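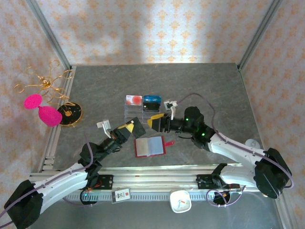
Stomness Community Workshop, Interiors Group

Hanging patterned wallpaper on three adjoining walls

Damask and other large repeats show every error at the corners, so measure before cutting anything. The method below is for paste-the-wall paper on sound, dry plaster.

1. Check the batch number on every roll. Return any that differ.

2. Read the pattern repeat on the label. Divide the wall height by the repeat, round up to the next whole number and multiply back. Add 10 cm for trimming. The result is the cut length of each strip.

3. Mark a plumb line at the centre of the back wall. Hang the first strip against it and work outwards to both corners.

4. At an internal corner, measure from the last strip to the corner at top, middle and bottom. Take the widest figure, add 14 mm and cut the strip to that width. Press the extra round the corner.

5. Draw a new plumb line on the side wall. Hang the offcut to this line, overlapping the turned edge. Match the pattern at eye level, as a slight mismatch is unavoidable if the corner is out of true.

6. Brush from the centre of each strip towards the edges. Roll the seams lightly. Wipe paste off the face with a damp sponge.

7. Trim at ceiling and skirting with a new blade. Change the blade every few cuts.

Open a window once the paste has dried, not before. Fast drying can lift the seams.

Corrections to Mirjam Koller. Last revised 3/28/25.

Related pages
Filling hairline cracks
Lining paper: when to use it
Stripping vinyl paper
Paste table hire, May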